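FOR IMMEDIATE RELEASE

Grilcombe's Fall Supper Club Comes Back This September, and I'm Bringing the Good Bottles

HILLNESS – Hi, it's Leena Pesonen from Grilcombe, the little wine and cider shop by the ferry landing. I usually let Joni Laitinen write these things, but he's busy painting the back wall, so you get me this time!

Our supper club returns this September, with seats for 200 people over the whole run. Every supper starts at 6 p.m. and costs the same as last year (yes, I fought for that). Teodoro Ocampo is cooking again, and if you had his smoked trout with the dill potatoes you'll know why I called him before I called anyone else. He wants to do a mushroom pie too. I've tasted the trial version and went back for more before he'd even cut the second slice.

The wine list runs to 12 labels, plus a dry cider from Eskola that I've been trying to get on our shelves for ages. Filippos Papadakis picked the reds and we argued about nearly all of them – he likes them heavier than I do – but we shook hands in the end.

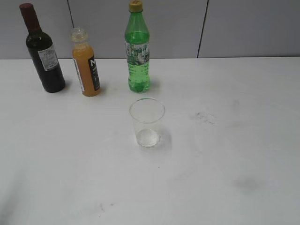 Bottles and a glass on the white table.

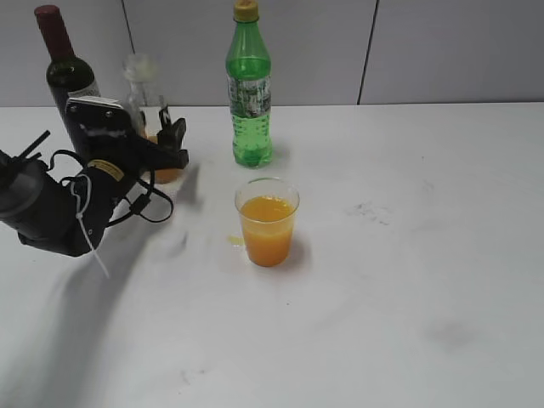
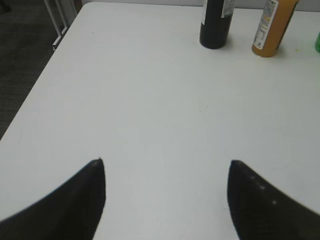
Tickets go on sale Sunday at 9 a.m., at the shop counter or by phone. Please don't message me on my personal page, I lose those! Each ticket gets you the full supper, three pours and bread from Saloser, the bakery next door. If you don't drink, tell us when you book and you'll get Teodoro's black currant cordial, which my own mother prefers to anything with a cork in it.

Part of the ticket money goes to fixing the roof at the old rowing club. Last year's suppers raised $3,000 for it, and Eero Valtonen tells me the north side is finally done. The south side still drips on the canoes.

Reporters are welcome to come by and taste things. Call the shop any afternoon and ask for Leena, or for Joni if you want somebody who answers in short sentences.

###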